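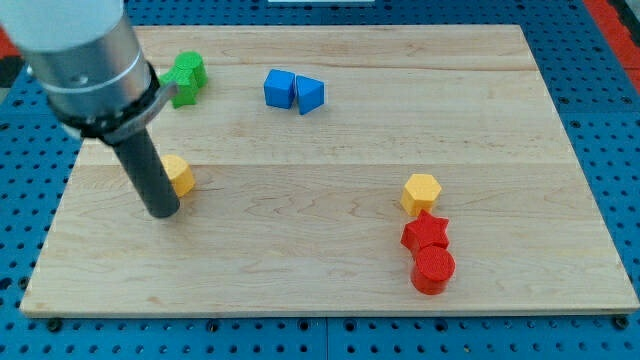 Pushing blocks for a semester

Posted by Gianni Sartori
September 24, 2020
Print this post | E-mail this to a friend

So I promised a few people at home that I'd write up what I've been doing with my evenings, and the short version is that I've been teaching a robot arm to shove toy blocks around a board. The long version is below (sorry, Mum).

I joined the robotics project group at Ridgeway back in July, mostly because my timetable had a hole in it and I'd heard they had a proper arm. They do! It's bolted down in the corner lab and it's a lot bigger than I'd pictured. The team is called Mirarow, there's a whiteboard with our name on it, and that is the extent of our branding. Soo-ah Seol runs the code side and I got put on "task design", a grand way of saying I decide where the blocks go.

There's no grabbing. I was a bit let down by that at first – I wanted fingers! – but all we have on the end is a rod. It comes down near the wood, it pushes, it lifts off again. The blocks are cubes, cylinders, stars, hexagons and triangular prisms, in red, blue, green and yellow, and somebody types an instruction like "put the red star next to the red cylinder" and off it goes. Or it thinks about it for a while and then goes. Or it does something else entirely.

You'd think pushing would be the easy option. Try it at home with a pencil and a die. If you're a hair off centre the thing spins away from you, and then you're chasing it, and then you've knocked the one beside it as well. Stars are the worst. Get the tip into the notch between two points and it behaves beautifully, get it on a point and it pirouettes. Cylinders roll off the side of the rod if you're not dead on. The hexagons are my favourites because there's nearly always a flat side facing somewhere useful, and I've been accused of sneaking them into every layout (guilty).

The way we do it is one of us drives the arm by hand while the computer records, and later the computer tries to copy what we did. We've got 272 recorded runs so far. Of those, 95 are mine, and Soo-ah says she can tell which ones without looking at the labels. Apparently I go at everything on a diagonal and then panic at the end. She's very smooth and very patient and I'm told her runs are "cleaner data", so that's me told.

My actual job, the layouts, turned out to be more fun than I expected. If you spread everything out evenly the robot learns to cope with a nice tidy board and falls to pieces when two blocks are touching. So lately I've been setting up clumps. Pairs in the same colour are a favourite, two greens jammed up against each other, a couple of blues side by side, and then the instruction asks for just one of them. Separating a pair without dragging the other one along takes a sort of sideways nudge that took me most of an evening to get right. I also like putting a block close to the front, where there isn't much board left and one enthusiastic push will have it over.

We had a bad patch earlier this month. The arm kept stopping short, every single time, the same small gap between the tip and the block, and I was convinced it was the camera and Soo-ah was convinced it was me. It was the calibration file. Someone had loaded an old one from before the board was moved. We lost two evenings to that and there's now a sticky note on the monitor in very large capitals.

Next job is longer instructions, the kind with an "and then" in the middle. Line up all the reds, and then move the yellow one out of the way. Right now it'll usually manage the first half and then wander back to fiddle with what it's already done, and I have a lot of sympathy for that. Soo-ah wants to have something worth showing before the end-of-term open night, and I've volunteered to do the talking, so if you're local come along and heckle.

Oh, and to Dad, who asked on the phone – no, it can't do the dishes. I did put the question to the group. There was a long silence and then a discussion about forks.

Last updated: same evening, fixed a couple of typos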